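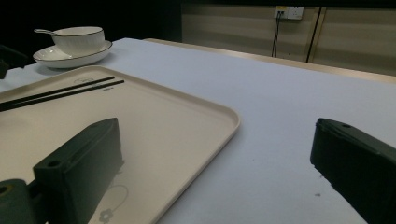 クリーム色のトレイと黒い箸

作業ノート:502番のテープ、やっと音が出た
4月 記:Ama Nutsugah(音声資料室)

朝いちで502番の続き。先週のノートに「巻きが固い、嫌な予感」とだけ書いて帰った自分をちょっと恨みつつ、箱を開けるところから。

おさらいしておくと、502番はFunport放送コレクションのオープンリールで、独立直後の港の集会を録ったもの、ということになっている。箱の背には万年筆で「港、演説、組合、雨」。それだけ! 演説者の名前もなければ、年もない。雨って何だ、雨って。放送局の人が当時の自分用に書いたメモなんだろうけど、こっちはその一文字にずいぶん振り回された(前任者の目録では「雨」が人名扱いになっていて、索引にちゃんと項目まで立っている。あとで直す)。

で、テープの状態。端を少し繰り出してみたら、案の定ねちっと貼りつく感じがある。バインダーの加水分解だと思う。このまま再生機にかけるとヘッドもガイドも真っ茶色になるやつ。前に別の巻で無理に回して、十秒で止まって、掃除に半日かかった。同じことはしない。

というわけで先週末からStoventの恒温庫に入れてあった。温度の設定はいつもの手順書どおり。今朝出して、室温に戻るまで放っておく間に紙資料のほうを片づけた。この待ち時間にどうしても触りたくなるんだけど、我慢、我慢。

紙資料の話も書いておく。502番の箱の底に、折りたたんだ進行表が一枚入っていた。タイプ打ちで、ところどころ鉛筆の書き込みがある。読めた範囲だと、開会の歌、港湾組合の代表のあいさつ、女性部の代表のあいさつ、それから「主賓」。またしても名前がない。みんな知っているから書かない、というのがこの時代の進行表の困ったところで、書いた人にとって主賓は一人しかいなかったんだろうなあ。女性部のところだけ鉛筆で「短く」と書き足してあって、読んだ瞬間に「はあ?」と声が出た。隣の机の人に笑われた。

昼前、再生。Hegyiの再生機のほうを使った。もう一台は左のテンションアームがまだ怪しい。ヘッドとガイドをきれいにして、最初は早送りなしで頭から。波形の取り込みはVeroron。設定は前回の巻と同じにしてある。

回った! ふつうに回った。貼りつきの音もほとんどしない。

最初はずっとざわざわしていて、遠くで汽笛みたいな音が入る。それから歌。歌のところは録音レベルが高すぎて割れているけど、人数の多さは伝わってくる。録っている人が慌てて下げたらしく、途中でがくっと小さくなるのがおかしくて、何度も戻して聴きたいのをこらえた(原盤を何度も走らせるな、と自分で新人に言っている手前)。

組合代表のあいさつは英語。ゆっくり、はっきり、放送されるのを意識した話し方。荷役の賃金の話と、港の名前を変えるべきだという話。後のほうは初耳だった。改名の提案がこんなに早い段階で出ていたなら、うちの年表の書き方はちょっと変えないといけない。年表では議会の側から出た話になっている。ただし、テープ一本で断定はしないこと。ノートだから書いておくけど、公開ページにはまだ載せない。

そして女性部の代表。短くなかった! 進行表の鉛筆を完全に無視して、たぶんこの集会でいちばん長く話している。途中で言葉が切り替わるんだけど、私にはエウェ語に聞こえるところと、そうでないところがある。後半はほぼお手上げ。市場の税のこと、それから刑務所に入っていた仲間の名前を読み上げているらしいこと、そこまでは分かった。名前が一つ出るたびに会場が低く返事をする。ここは聴いていて手が止まった。演説集だの伝記だのに載るのは主賓のほうばかりだから、こういう声が放送局の棚に残っていたのは本当にうれしい。

名前の聞き取りは私一人でやらないほうがいい。音だけで綴りを決めると後で必ず揉める。以前、別の巻で一文字違いの綴りを公開してしまって、ご家族から手紙をいただいた。丁寧な手紙だったぶん、こたえた。今回は聞き取り表に「音のまま」の欄を作って、確定の欄は空けておく。

「雨」の謎も解けた。主賓の演説が始まってわりとすぐ、ばらばらばら、とすごい音がする。最初は機材の故障かと思って止めかけたけど、トタン屋根に雨だ。演説の声が雨に負けて、ほとんど聞こえない。主賓は一度黙って、少し待って、何か冗談を言ったらしい。会場がどっと笑う。その冗談が聞き取れない! 帯域をいじってみたけど、屋根の音とちょうど重なっていてだめ。ノイズ処理は保存用マスターには一切かけない決まりなので、試すなら複製のほうで。

そのまま最後まで通して、取り込みは90分ちょうどで切れた。演説の途中でぶつっと終わる。テープが尽きたんだと思う。ということは続きの巻があるはずで、棚の隣の箱を見たら、これが別の行事(学校の開校式)。続きがどこに行ったのかは不明。目録で「港」を引いてもそれらしいものは出てこない。箱と中身が入れ替わっている可能性もあるから、開校式のほうも一度頭だけ聴いてみるつもり。

主賓が誰か、という件。声の感じと、話の中で自分の郷里に触れているところから、私の中ではもう候補がいる。でもここには書かない。声が似ているで決めた目録を直す仕事を去年さんざんやったのは私です。同じ人物の声だと確かめられている別の録音と並べて、二人以上で聴いてから。

再生後の掃除。ガイドに茶色い粉が少し、ヘッドはほぼきれい。約30分で終わった。前の惨事を思えば天国。テープは早戻しせず、巻き終わりの状態のまま新しい箱へ。元の箱は背の書き込みがあるので捨てないこと! 万年筆の「雨」も立派な資料です。進行表は折り目を開いて中性紙の封筒に入れ、箱とは別に、番号だけ揃えて置いた。

忘れないうちに、残っていること。
・聞き取り表の女性部のところ、言葉が分かる人に頼む。前に手伝ってくれた先生にまず聞いてみる
・索引の「雨」を人名から外す
・開校式の箱の頭を確認
・年表の改名の項に、自分用の付箋(公開側は触らない)
・もう一台の再生機のアーム。これ先月も書いた気がする
・Veroronの書き出し名、巻番号の後ろに面の区別が入らない。毎回手で直していて面倒なので、ひな形のほうを直したい

あと、展示の担当から「追悼の特集で使える短い音はないか」と聞かれている。主賓の声を期待されているのは分かっているけど、私は女性部の読み上げを推したい。ただ、名前が確定しないうちに流すのは乱暴なので、間に合わなければ開会の歌で、と返事をした。歌は割れているけれど、割れ方まで含めていい音だと思う。

夕方、複製のほうをもう一度だけイヤホンで聴いた。冗談、やっぱり聞こえない。最後の単語は「屋根」か「パン」のどちらか。

最終更新:4月
音声資料室 作業ノート/お問い合わせは資料室受付まで © 音声資料室 ページの先頭へ戻る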